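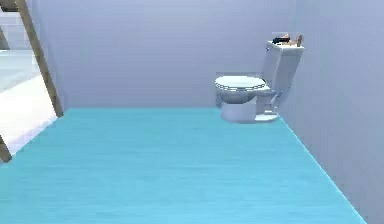 Simulated bathroom used in the demonstration, with objects placed on the tank lid.

Home Visits How-To Guides Open Days Contact

How to Run a Simulated Room Demonstration at an Open Day

Published 05/02/2019 by the Pridska Visitor Program

These instructions are for staff who present the Pal household task demonstration to visiting groups at the Ollonley site. They replace the handout issued in January. The demonstration runs entirely in the Wirkico simulator, and no physical robot is needed in the visitor area.

Before the visit

1. Start the presentation computer and open the Wirkico simulator. Allow it to finish loading before connecting the projector.

2. Open the scene list and select the bathroom. This room is plain by design: bare walls, an open floor, and a doorway on the left. Visitors can follow a task in it from the back row.

3. Check that there are small objects on top of the toilet tank. If the lid is bare, select Reset Scene and check again.

4. Set the run limit to 2000 steps. Shorter limits may end the task while a visitor is still asking about it.

5. Complete one full run without an audience. Record the step count in the site log. The reference run for this scene finished in 1104 steps; a second run, with a closer starting position, finished in 656.

During the demonstration

6. Begin with the room still and the task not yet started. Ask the group which objects they would pick up first, and from which side. Most groups need a minute or two for this - please do not hurry them.

7. Explain that the picture is drawn at low resolution. Small items lose their detail and appear as patches of color. Staff should not guess at the name of an object on screen; the object list gives the correct one.

8. Select Run. Keep the speed at normal for the first attempt.

9. Pause after 300 steps and invite questions. Common subjects are how the software judges distance and what it does when an object falls. A dropped object may be shown by selecting Release during the carry stage.

10. Resume and let the run finish. If the simulator reports a failed grasp, leave the message on screen and discuss it with the group before starting again.

After the visit

11. Save the run under the name of the visiting group, then reset the scene.

12. Return the signed attendance sheet to the front desk. Requests for a second session should be sent to the Ollonley office in writing.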